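Textile Care and Household Skills, Unit 5 handout
Folding knits (notes to go with the practical)

Revised 16th August. Replaces the May version, which had the sleeve step in the wrong place. Throw that one out.

Bring: one knit sweater, any weight, clean. Something with long sleeves please. A tank top teaches you nothing here.

1. Why knits get folded and not hung
Knit = loops. Loops move under weight. On a hanger the shoulders carry the whole garment, so they grow bumps and the body gets longer. Heavier yarn, worse stretch. Woven shirts don't do this nearly as much (see Unit 3, weave vs knit).

2. Surface
Flat table is best. At home most people use the bed, fine, but pull the duvet tight first or every wrinkle underneath ends up in your fold. Nothing with velcro nearby.

3. Picking up
Take a small fold of the fabric and lift from there. Don't grab one loop or a loose end. Ribbed parts (cuff, hem, neck) are springy and will take a bit more handling than the plain body, but they also lose there shape if you keep tugging on them. 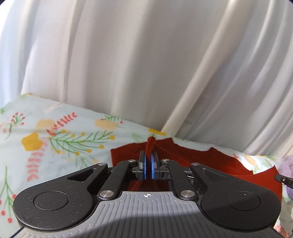
Loose threads: never pull, never cut flush. Work them through to the inside with a blunt needle or crochet hook. Will be on the quiz.

4. The fold itself
- face down, smooth from the middle outward
- one side in to the center line, sleeve goes with it
- sleeve doubled back so it lies straight down the body
- same on other side
- hem up to the neck, once for thick knits, twice for thin
- turn over

Most common mistake = sleeve left running at a slant across the body. Makes a hard ridge, the pile won't sit level, and the crease sets in if its stored all winter.

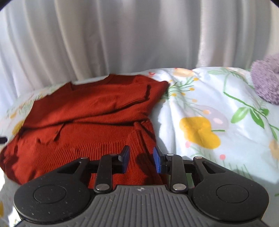 If it has gone wrong, open it all the way out and start over. Patching up a half-done fold takes longer, every time.

5. Storage
Shelf or drawer, heaviest at the bottom. Wash before putting away, moths go for skin oil and food spots. Breathable bag (the Bavon cotton ones in the supply closet are ok), no sealed plastic unless bone dry.

Homework: fold 2 sweaters of diffrent thickness, leave overnight, sketch where the creases fall. Half a page. Reading is p. 58 of the course pack, skip the box on steaming, we do that in Unit 6.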